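June 2020

# Paddle Rental Operators Should Publish Their Cutoff Numbers

Most rental outfits on inland lakes and slow rivers decide each morning whether to send people out. The decision rests on wind, water level, water temperature, and the amount of daylight left. At a large share of these businesses the thresholds are not written down where a customer can read them. The website says "weather permitting" and the waiver says "at the operator's discretion." I think both phrases should be retired and replaced with figures.

Consider wind first. A recreational sit-on-top kayak has a wide hull, a flat bottom, and a high seat. It is stable at rest and slow against a headwind. A beginner can leave the dock with the wind behind, cover a mile without effort, and be unable to return. The risk depends on direction and fetch as much as on speed, so a single regional forecast is a poor basis for a decision. A posted limit should name the place where the wind is measured, the averaging period, and the sector that counts as offshore.

Zornby Lake is a good case. The rental dock sits at the closed end of a narrow arm, and the open water begins past the second point. Undeck, which runs the dock, changed its practice last season. It now prints its wind limit, its minimum water temperature, and its last departure time on the booking page. Of 3,789 bookings taken under the new rule, 89 were canceled by the operator, and every cancellation notice stated which limit had been crossed. Customers were offered another date or a refund. Complaints about cancellations dropped to 26, from 40 the season before. Those numbers come from one dock in one season and prove little by themselves. They do show that a published limit need not ruin a business.

The usual objection is liability. Operators worry that a written threshold will be used against them if an accident happens just under it. I am not a lawyer and will not argue the point of law. As a matter of practice, a staff member with no number to refer to is left to argue with a family that has driven three hours. The family often wins. A second objection is that conditions are too varied for fixed limits. This can be handled by stating that the limits are a ceiling and that staff may close earlier.

Water temperature deserves more attention than it gets. In November the air over the Palamarchuk reach can be mild while the river is cold enough to disable a swimmer's hands within minutes. Tour listings for that month still show people in cotton shirts. A plain table with water temperature in one column and required clothing in the other would fit on half a page.

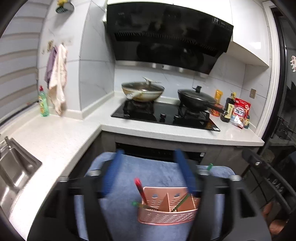
Equipment should be treated in the same way. A rental kayak has a small number of parts that fail: hatch seals, drain plugs, rudder lines, foot braces, and the foam in the life jackets. Each needs an inspection interval and a place to be stored where a missing item is noticed at once. The storage can be cheap. A perforated plastic caddy with divided compartments, like the pink one with a few utensils in it, would do for drain plugs and spare clips, and the holes would let water out. What matters is that each compartment has a label and that the check is signed before the first boat leaves.

Software will not settle the issue. Endomix, the scheduling package that Undeck uses, can block departures when a sensor reading passes a set value, and this is useful on busy mornings. The value still has to be chosen by someone who knows the water. It should be reviewed at the end of each season against the log of tows and early returns, and the revision date should appear next to the number.

Operators who already use firm limits have very little work left to do. The figures exist on a whiteboard or in a manager's head. They should be copied onto the booking page, above the payment button, in the same type size as the price.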